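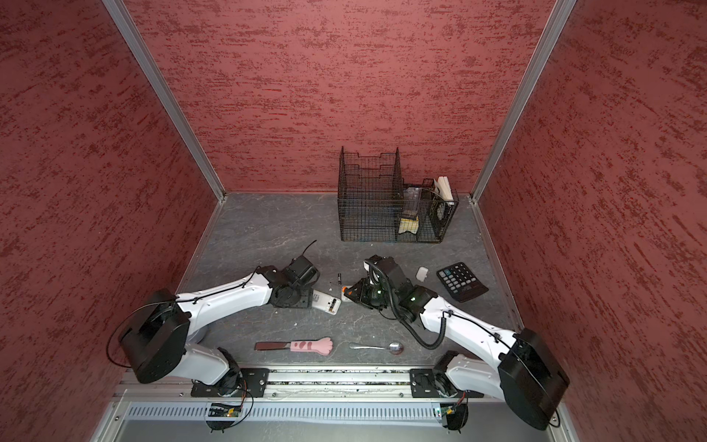
Brimdale Library of Things: changes to lending from the summer

Print this item | E-mail this item

2023-07-13

The Library of Things completed its second year of lending at the end of June. Members borrowed items on 3910 occasions over the twelve months, and 245 households joined the scheme. The management board wishes to record its thanks to all members who returned their loans clean and on time.

The following changes have been agreed and now apply to all new loans.

The standard loan period is extended from five days to 7. Members had told us that the shorter period did not allow for a full weekend of work when an item was collected early in the week. Carpet cleaners and wallpaper steamers remain on the shorter period, as demand for them is high.

Each member may hold up to 2 items at any one time. A set of hand tools counts as a single item, provided that all its parts are returned together. Parts missing from a set will be charged at the cost of replacement.
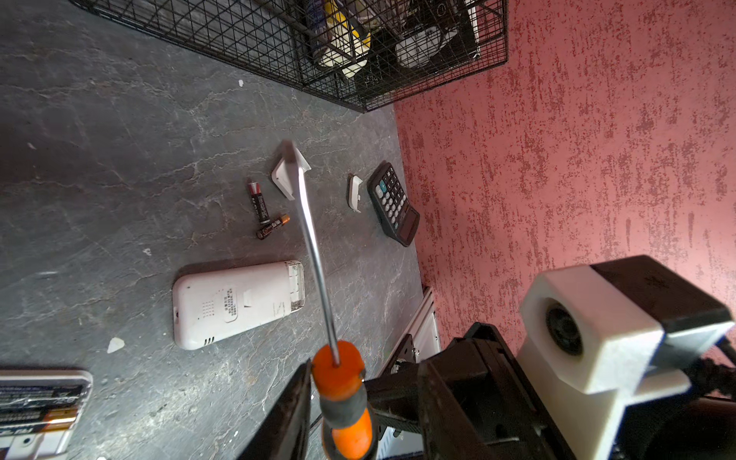 Reservations may be made at the desk or by telephone, and will be held until closing time on the day of collection. Uncollected items will be offered to the next member on the list. Members who can no longer use a reservation are asked to tell the desk as early as possible.

The repair fund, supported this year by a grant from Figueiredo, has paid for electrical safety testing of the whole stock. Items which failed the test have been withdrawn. Two sewing machines and a hedge trimmer are on order from Lostico and will be added to the catalogue when they arrive.

Membership fees are unchanged. Renewal forms are available at the desk and should be returned with proof of address.

Print this item | E-mail this item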